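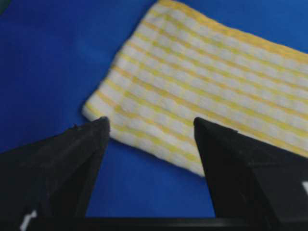
Fig. 1. Folded towel, white with yellow stripes, on blue.

Print this page | E-mail this page

Weave Structures for Beginners
Unit 2: Cloth that drinks

Last time we finished with plain weave and twill, and a few of you asked why we hadn't touched towels yet. Well, now we get to them! Toweling is my favorite part of the course, because everyone has handled the stuff every day of their lives and hardly anyone has stopped to look at how it is put together. Bring your pick glass to class. Bring an old towel too, one you don't mind cutting.

Review first. Warp is the set of threads held under tension on the loom, running the length of the cloth. Weft is the thread that goes across, and each single pass of it is a pick. If those words still feel slippery, reread the Unit 1 sheet before going on.

What makes cloth absorbent

Water gets held in two places: inside the fiber, and in the small spaces between fibers and between yarns. Cotton and linen both take water into the fiber itself. Polyester takes in very little, so a polyester towel has to do nearly all of its work with the gaps. Yarn twist matters a lot here. A hard-twisted yarn is strong but packed tight, and water is slow to get in. A soft-twisted yarn opens up nicely and also sheds more lint, so every towel maker is trading one against the other.

Then there is surface. A flat plain weave touches your skin and the water on it with only a thin layer of yarn. Fold that same amount of yarn up into loops or ridges and there is far more of it in reach.
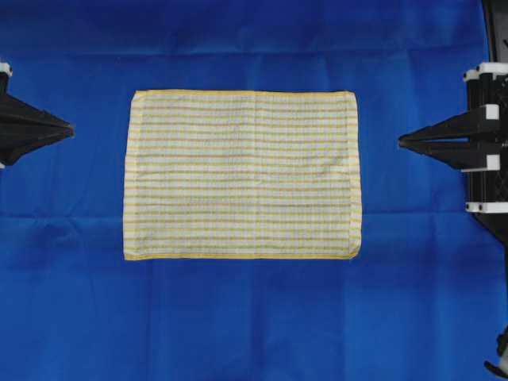

Why does a brand new towel sometimes push water around the skin?
Finishing. Softeners and leftover sizing coat the yarn, and water beads up on the coating. Two or three washes in hot water with no softener will usually take care of it.

Terry

Terry is woven with two warps at once, and I still think it is one of the cleverest tricks in the whole trade. The ground warp is kept tight. The pile warp is kept slack. In ordinary three-pick terry, the first two picks are laid in but left a little short of the cloth. On the third pick the reed comes all the way forward and pushes the three picks up together. The picks slide along the tight ground warp, but they grip the slack pile warp and carry it with them, and it has nowhere to go except up into a loop. Then it starts again. Let the loom run and you get row after row of loops, on one face or both.

Try it with your hands before you try it with yarn – two taut strings, one loose one, three pencils. It clicks much faster that way.

Loop height is set by the distance of that gap. Longer loops hold more water and take longer to dry on the rail, and they snag. (Never pull a snagged loop. Cut it level with the others; the ground weave will hold.)

Waffle

Waffle weave has no pile warp. The raised squares come from floats, places where a thread skips over several others before going back down. Long floats at the edge of each cell stand up, short ones in the middle sink, and when the cloth comes off the loom and gets its first wash it draws in and the cells deepen. Expect serious shrinkage. Weave your sample wider than you think you need.

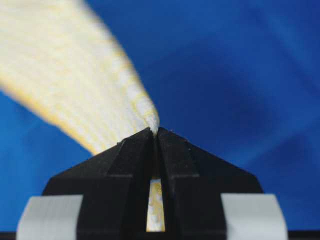
Theda Heitmann wrote in after reading the draft of this unit to say that I am too kind to terry. Her waffle towels dry overnight in an unheated bathroom in February, she says, and she would like it noted that her terry ones are still damp at breakfast. Noted! It's a fair point, and if you live somewhere humid you may well side with her.

Stripes

Stripes come from yarn that was dyed before weaving. Change color in the warp and the stripe runs the length of the cloth. Change color in the weft and it runs across, so you can decide as you go. With two shuttles you can carry the unused color up the edge, provided your stripes are narrow. For wide ones, cut and tuck in the end.

Wash a scrap of each colored yarn with a bit of white cloth before you commit. Reds and deep blues are the usual culprits for bleeding.

Weighing exercise

Weigh your towel dry. Soak it, hang it until it stops dripping, and weigh it again. The Brarlow sample in our cupboard is 89 grams dry and takes up more than 300 grams of water, so it holds over three times its own weight. Write down both numbers and the weave.
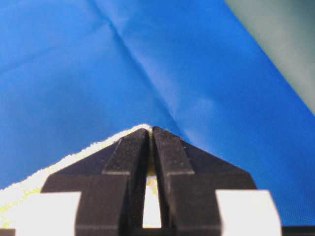
Fig. 4. Close view.

For next class: a drawing of one terry repeat, side view, with ground and pile warps in different colors. Reading is Mühlbauer, page 53 to the end of the chapter. Skip the part on jacquard borders, we'll need it in Unit 5.

Print this page | E-mail this page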